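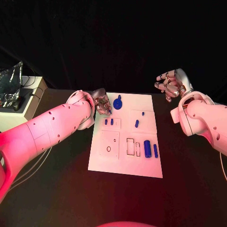
德斯特蒙特（Destmont），1999年5月12日

Faltano 羊毛野营毯，春季这一批到货了！

等这批毯子等得我头发都白了几根。三月份就说要到，结果染色那一缸颜色偏了，厂里重做，一拖就拖到现在。昨天下午终于拆箱，我第一件事就是抱一条出来往腿上一盖，坐在柜台后面把下午茶喝完了（店里那台暖气你们也知道，时灵时不灵的）。

先说料子。Faltano 用的是混纺羊毛，羊毛占大头，掺了一点尼龙，所以比纯羊毛耐磨，塞进后备箱、垫在草地上都不心疼。每平方米 400 克，拿在手里有分量，但叠起来不算大，我自己那条卷好了刚好塞进 Crenshaw 的中号防水袋，袋口还能多折一圈。四边是锁边的，没有流苏。去年那款有流苏，好看是好看，沾了一身苍耳子，我坐在帐篷门口摘了一晚上，今年总算改掉了。

扎不扎？新的时候有一点，贴着脖子能感觉到，洗过一两次就软多了。皮肤特别敏感的朋友，建议里面套条棉床单，或者干脆来店里摸一摸再决定，我给每个颜色都留了一条样品挂在门口。

颜色有三种：苔绿、炭灰、砖红。砖红我最喜欢，可惜进得最少，只有 16 条，喜欢的早点打电话。炭灰最耐脏，家里养狗的选它准没错，不过浅色狗毛粘上去会很显眼，这个我得提前说一声！

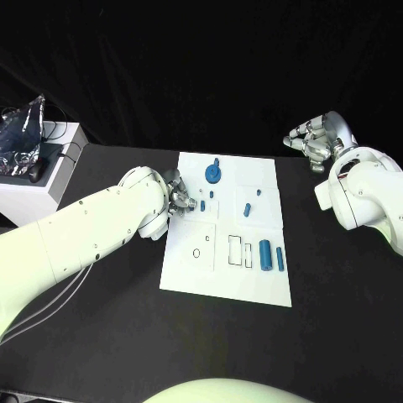 白色板面与蓝色部件，背景为黑色幕布

再说怎么洗。冷水，羊毛洗涤剂，手洗或者洗衣机的轻柔档都行，别拧，平铺着晾。千万别进烘干机。Matilde Rocha 是我们的老顾客了，上一款毯子让她烘过一回，拿出来只够盖一只猫，她自己倒挺乐呵，说猫很满意，然后又买了一条。平时露营回来其实不用每次都洗，抖一抖，挂在通风的地方过一夜，篝火味就散得差不多了。收起来过夏天之前一定要晾透，柜子里放两块雪松木，防虫。

有人问我跟 Brivesport 那条抓绒毯比怎么样。抓绒轻，干得快，背着走长线我还是会带抓绒。可是围着火坐的时候，火星子一蹦过来，抓绒就是一个洞，羊毛拍两下就没事了。我那条抓绒上已经有好几个洞了，现在专门给车座当垫子。

订货的话，货号 2542 是单人尺寸，1876 是双人尺寸，打电话或者写信来报货号就行，记得把颜色一起写上，上回有位朋友光写了“要暖和的那种”，我猜了半天。外地的照常邮寄，毯子用牛皮纸包好，外面再套一层塑料袋，下雨天也不怕。没用过的，一个月之内可以拿回来换颜色。

配套的皮背带还在路上，到了我再写。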